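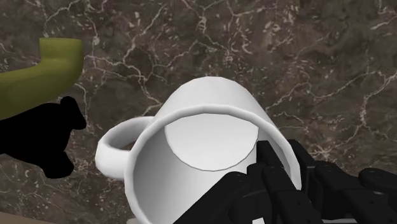
Skumton is a collection of simulated demonstrations for robot learning. It was made by the Koech group and released in March 2019. The collection teaches a learning system how to pick up and move household objects, and every example in it comes from a computer simulation – no real robot was used for the recordings.

Contents

The collection has 627 episodes. Of these, 583 are marked as successful, and the others are kept as failed attempts in a separate folder. An episode stores the joint positions of the robot, the state of the hand or gripper, and the pictures from the simulated cameras.

Two kinds of hand appear in the pictures: a black hand with jointed fingers and a simpler gripper with two fingers. Mugs are used often, because a mug can be held by the rim, the body or the handle.

Scenes

The scenes are built with a program called Fladero. It places the objects on a marble countertop and changes their positions between episodes. Objects that do not belong to the task stay on the counter, so that the system must learn to ignore them. In one layout, a Franka Emika arm reaches to a small white mug, and a potato, a wine bottle and a telephone handset are on the same counter.

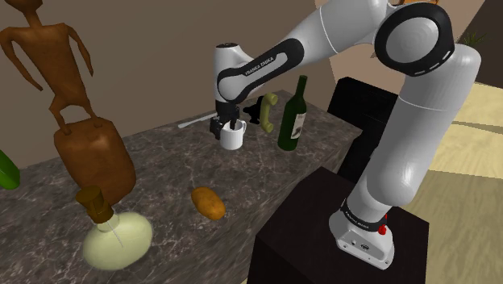 Use

Skumton is mostly used together with Prillwood, an older set which has over 600 episodes but only 7 objects. The file formats of the two are the same.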